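Hand guiding vs remote control, is either worth the bother?
Robots on the Bench > Teaching and Demos

nedley_nick
Joined February, 246 posts

We're being sold a "show it once" teaching package and I don't believe a word of it. The rep reckons anyone can hold the arm, move it through the job and go home. My test would be fiddly: pick up a thin wooden stick and turn an old phone dial with it. Ours looks like this before any teaching.

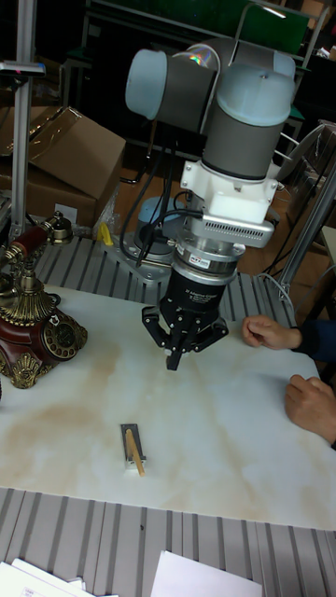 Reply 1
harawira

Depends what you mean by show. Hand guiding is fine for getting the arm to a place. It's poor for fingers. You end up bent over the table with your arm stretched out, and you still have to tell the hand when to close.

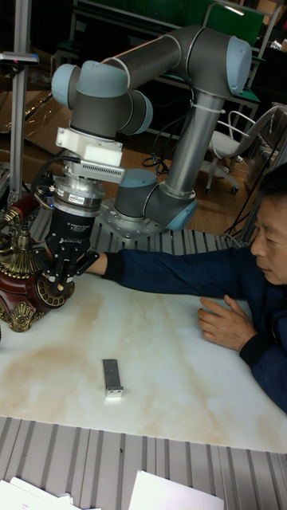

Gripper reaching toward the phone, one hand in close by the gripper, the other flat on the table.

Reply 2
laltton_lad

Disagree. I did 14 demos by remote control last month and threw away most of them. No feel for contact at all. With your hand near the thing you at least know when you're about to shove the phone off the table.

Reply 3
harawira

14 demos is nothing. Come back when you've done 35 and had some practice. Nobody drives well on day one.

Reply 4
nedley_nick

So much for "show it once" then. This is as near as we've got, and I still wouldn't call it taught.
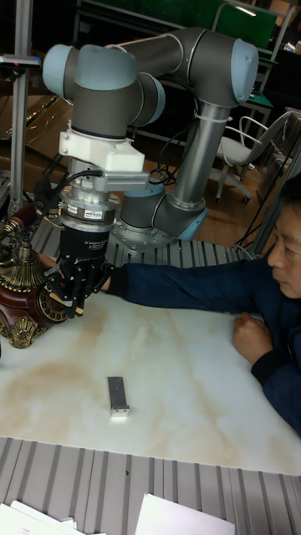

Stick in the fingers, pointing at the phone.

Reply 5
cenonmont_bob

Holding the stick is the easy bit. Shift the phone 2 cm and play the same demo back. If it misses, you've got a recording, and I wouldn't pay package prices for a recording.

Reply 6
laltton_lad

Agree with that much. Still wouldn't do it by remote.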